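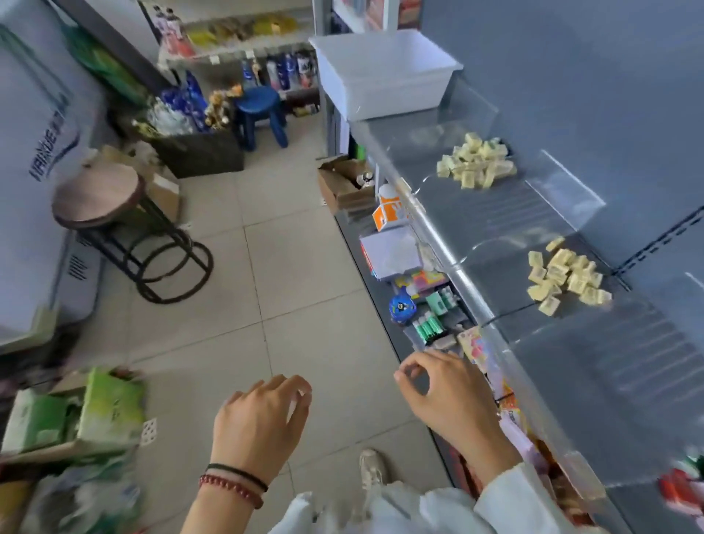 Figure 1. Right hand at the counter edge, shop trial. Bracelets on left wrist: see Rule 2.

4. Rules We Should Have Written First

Our head-camera protocol began as a single page by Chia-hao Wei, most of it about charging. The version in Appendix B is longer and was written the usual way, by getting things wrong.

Rule 1. Keep both hands in view. The robot arm at Sakham learns from what the camera gets, and it has no interest in what you meant to do.

Rule 2. Note jewelry and sleeves on the session sheet. We first wrote "remove all jewelry." Yurani Giraldo pointed out that shopkeepers wear bracelets, and the rule lost.

Rule 3. Get the owner's signed consent before the camera goes on. Of 915 clips we kept 891. The other 24 had a missing form, and Dr. Hsu was not moved by our account of how nice the owner had been.

Rule 4. Do not tidy the shop. A counter with candy, pens and sticky notes on it is the task.

Rule 5 (gloves) is still under discussion. Lorne Gill has views.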